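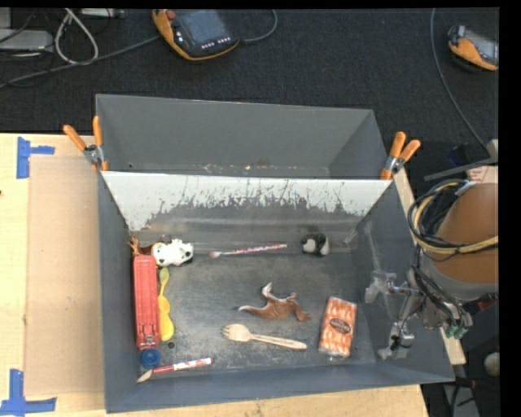 When does the branch library move its late opening to the new hours? From the first week after the September newsletter goes out, with the old hours kept until then.

Zokero Branch Library Users' Group
Minutes of the meeting held 2019-09-16 in the reading room

The chair opened the meeting at 6:30 pm. Minutes of the last meeting were approved with one correction: the spelling of Stulema in item 4.

1. Opening hours
The late evening will now run to 8 pm. The desk asked for the children's corner to close at 7 as before. Agreed.

2. Loans
The branch reported 1859 loans over the summer, of which 841 were children's books. Large print was down again. Two members said the shelf is too low to reach - the branch will look at swapping it with the travel section.

3. Roof repair
Cozma has sent a revised quote. It leaves out the gutter on the parking lot side, which was in the first one. Secretary to write and ask for the gutter price on its own. No decision until that comes back.

4. Catalog computers
Stulema will replace the keyboard on the second terminal. The printer still takes coins only. Left as is for now.

5. Book sale
The sale raised $339. Leftover boxes went to Rendo, who charged $30 for the pickup. It was asked whether the group could drive them over itself next time. One member has a van and will check.

6. Other business
The bike rack is loose at one end. Reported to the city, no answer yet. A request for a second newspaper was held over to the next meeting.

Meeting closed at 7:50 pm.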